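Jallton Wall Canopy Hoods

Jallton wall canopy hoods are supplied to order in two widths and are intended for use above gas or electric ranges. The canopy, the filter rack and the wall bracket are included. Duct pipe, roof caps and make-up air equipment are not included and must be purchased separately from a local supplier.

The 36 inch model is fitted with a single blower and two lamps. Wider models are available through the Cekow showroom only. All models require a dedicated electrical circuit, which must be installed by a licensed electrician. Local codes may limit the rated airflow permitted without make-up air; customers should confirm these limits before placing an order.

Finishes are brushed steel, matte white and Illow gray. More than 200 custom colors may be requested at additional charge. Custom colors cannot be returned or exchanged.

Grease filters are removable and may be washed in a dishwasher. Replacement filters are listed under part number 223, and lamp covers under part number 163.

For duct plans and trade pricing, please contact Hilkka Niskanen at the Cekow showroom. Orders placed after March will ship with the revised wall bracket.
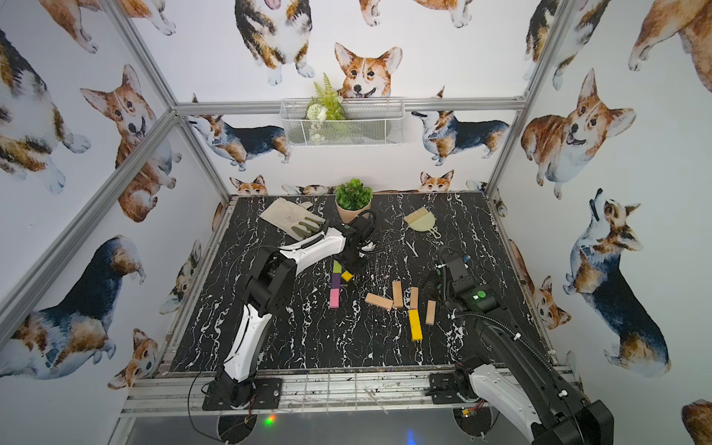
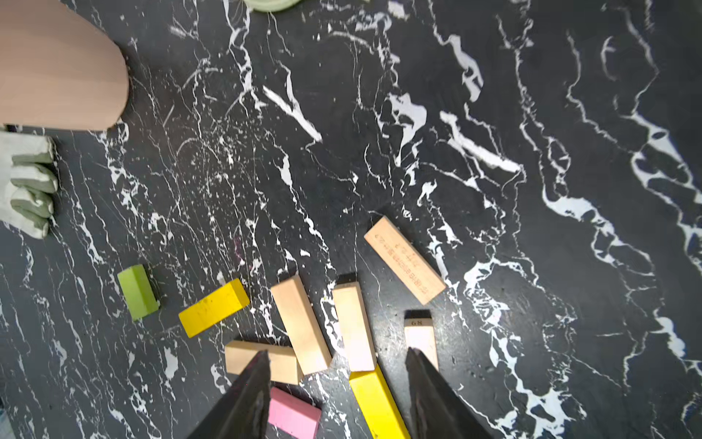
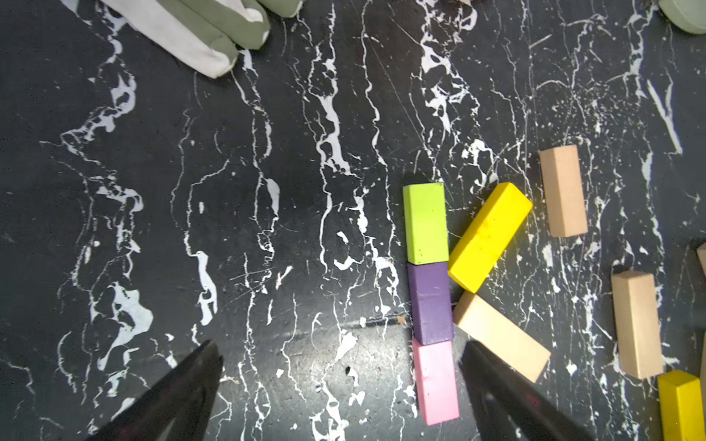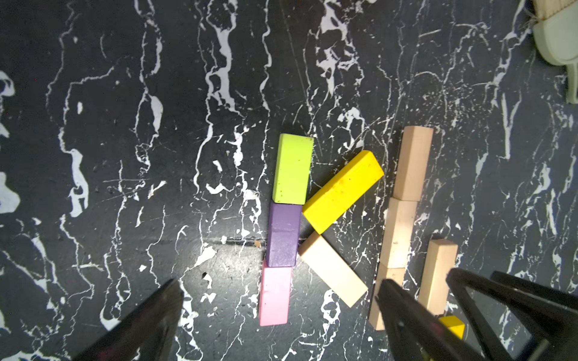

Black surface with white marble-like pattern, all views.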